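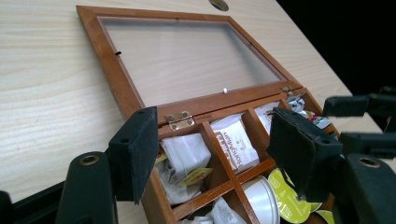 # マックソープの共同オフィス、紅茶の引き出しを廃止　木箱に一本化

マックソープの共同オフィス「ヴィヌラ」は3月、2階の給湯コーナーにあった茶類専用の引き出しを廃止し、ガラス蓋の付いた木製ティーボックスに切り替えた。入居者が各自で持ち込み、各自で忘れていったティーバッグの在庫が、棚卸しの結果1454個に達していたことを受けた措置である。

同オフィスの入居者は5社。運営側の計算では、全員が毎日まじめに茶を飲んだとしても、消費には夏の終わりまでかかる。実際の入居者の大半はコーヒー党だという。

事の発端は2月、引き出しが開かなくなったことだった。奥で紙箱がつぶれて天板の裏に引っかかり、押しても引いても動かない。定規を差し込んで箱を寝かせるという、書類棚で鍛えた技術により20分ほどで開いたが、その際に出てきた中身の量が廊下まで話題になった。

棚卸しを担当したのは、ヴィヌラで備品管理を受け持つタヒラ・ブグティさん。昼休みを挟んで二日がかりで、会議室の長机に種類ごとに並べていった。最大勢力はカモミールで、続いて、外袋がないため種類を特定できない「おそらく緑茶」。賞味期限を過ぎたものも160個近くあり、最も古いものは現在の建物に移転する前の日付だった。つまり誰かが引っ越しの段ボールに詰め、運び、荷ほどきし、改めて引き出しにしまったことになる。該当者は名乗り出ていない。

「捨てる前に一応、持ち主を募りました」とブグティさん。掲示板に一覧を貼り出したところ、反応は2件あった。1件は「それは私のではありません」という申告で、もう1件は一覧の誤字の指摘だった。

期限内のものは種類別に保存容器へ移し、倉庫の棚に置いた。給湯コーナーに出すのは木箱に入る分だけとし、減ったら補充する。箱の中は薄い木の板で仕切られ、蓋を閉めたままでもガラス越しに中をのぞける。蝶番は真ちゅう製で、引き出しと違い、定規がなくても開く。

運用開始に先立ち、入居各社には1枚の案内が配られた。内容は次のとおり。

- 茶は箱から取る。箱に入らないものは置かない
- 個人用の茶は自分の机で保管する
- 使った後は蓋を閉める
- 空の袋を仕切りに戻さない
- 仕切りの割り当てについては、ブグティまで

最後の項目には説明が要る。どの茶をどの区画に入れるかをめぐって、導入前の打ち合わせが予定を大幅に超過したためだ。手前が取りやすいという点では全員が一致したが、では何を手前に置くかという段になって話が止まった。

翻訳会社プルルケックのカニシレ・ファン・ヴィックさんは、香りの強いものを端に寄せる案を提出した。「隣の茶に匂いが移るんです。以前、アールグレイの味がするミントティーを一か月飲まされました」。これに対し、カフェインの有無で左右に分ける案、五十音順にする案、さらに「飲みたい人が探せばよい」とする案が出た。最後の案は、まさに引き出し時代の方式であるとして却下された。

結局、紙や薄紙の包みのものと、しっかりした小袋入りのものをなるべく別の区画に入れ、それ以外は補充した人の判断に任せることで落ち着いた。議事録には「当面の間」とある。引き出しの設置を決めた当時の議事録にも同じ文言があった。

現在、箱に入っているのは、茶色の文字が刷られた「HongNham」の白い小袋や、白いティーバッグなど。黄色い紙に赤い印刷の小さな札が付いたものもある。ティーバッグには多少しわの寄ったものも交じるが、案内文にしわに関する規定はない。

箱は市内の雑貨店チンで購入した。ブグティさんによると、同じ棚には蓋がすべて木のものもあり、値段はそちらの方が安かった。ガラス蓋を選んだのは「開けて、見て、閉めて、何も取らずに帰る人が一定数いるから」だという。導入から最初の一週間、蓋を開けて中を見て、何も取らずに帰る人は従来どおり観察されている。

入居者の評判はおおむね良い。「茶を飲む気になった」「来客に出しても恥ずかしくない」といった声のほか、「引き出しの方がたくさん入った」という声も寄せられた。後者について運営側は、事実関係に争いはないとしている。

来客への効果は早くも表れた。プルルケックでは先日、打ち合わせに来た取引先に箱ごと差し出したところ、相手が選ぶのに時間をかけ、本題に入るのが遅れた。ファン・ヴィックさんは「前は黙って緑茶を出していました。おそらく緑茶、の方です」と話す。次回からは湯を沸かす前に箱を回すことにした。

補充は週に一度、朝9時までに行う。倉庫の在庫が尽きるまで新たな購入はせず、持ち込みの寄付も受け付けない。それでも運用開始の翌朝には、箱の横に未開封のカモミールが一箱置かれていた。付箋には「よかったらどうぞ」とあり、署名はなかった。ブグティさんはこれを倉庫に運び、在庫表の数字を書き直した。

空になった引き出しの用途は決まっていない。運営側は入居者から案を募るとしているが、すでに中には割り箸とケチャップの小袋が入っている。

木箱の使い方や区画に関する意見は、給湯コーナー脇の用紙で受け付けている。用紙の回収は月末。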